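Do people in Trernness really never talk to their neighbours?
Project report, social studies, group 4
Reiko Honda, Volkan Duman, Aslı Tatlı

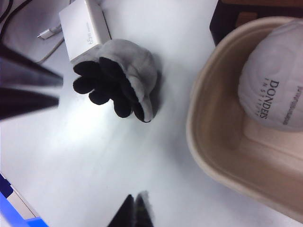 Fig. 1. Glove and 65W power adapter on a white table.

Every guidebook we looked at says the same thing about Trernness. The people are cold, they don't say hello on the stairs, and they will cross the road to avoid a chat. One travel blog even claims you can live there for ten years without learning the name of the person next door. None of these sources says where the idea comes from, and two of them had plainly copied the same paragraph. We decided to check.

Our plan was to ask residents directly. We wrote a questionnaire with 15 questions and put it through letter boxes in two parts of town, the old streets behind the harbour and the newer flats at Skerkik. We gave out 1,000 copies in September and got 226 back. Our teacher, Güven Baysal, pointed out that people who never talk to anyone might also be the people who never fill in forms. He is right, and we have no way round it. Please read the rest with that in mind.

Most of those who answered said they knew the names of their nearest neighbours. Many had a neighbour's spare key. This sounds like the opposite of the stereotype, but "knowing" somebody is a loose word. One woman in Skerkik ticked that she knew everyone on her landing and then wrote underneath that she had last spoken to them at Christmas. We counted her as a yes. Volkan thinks we shouldn't have.

We also asked about greetings. Older people said they always greet others and the young never do. The young said they greet others and get no answer. Both can't be fully true, so Aslı and Reiko stood in the entrance of a block of flats for two afternoons and said good morning or good afternoon to everybody who came in. Nearly all replied, often with a nod only. Two students smiling in a doorway are hard to ignore, though, and we doubt this shows much.

Then there is the matter of clubs. Trernness has a choir, a winter swimming group and a card evening at the Marciniak café, and people told us this proves how sociable the town is. We went to the card evening. It was full, and for long stretches hardly anyone spoke – except about the cards. Yiğit Yurt, who moved to the town as an adult and plays there, told us he likes it that way and had made good friends at that table. He could not say what most of them did for a living.

We started out wanting to prove the guidebooks wrong and we can't quite do it. What we can say is that "cold" is the visitors' word. Residents who used a word at all wrote "quiet" or "busy". If we did the project again we would ask the same questions in another town of the same size, as without that we don't know if Trernness is unusual in any way.

Handed in January 2022. The blank questionnaire is in the appendix.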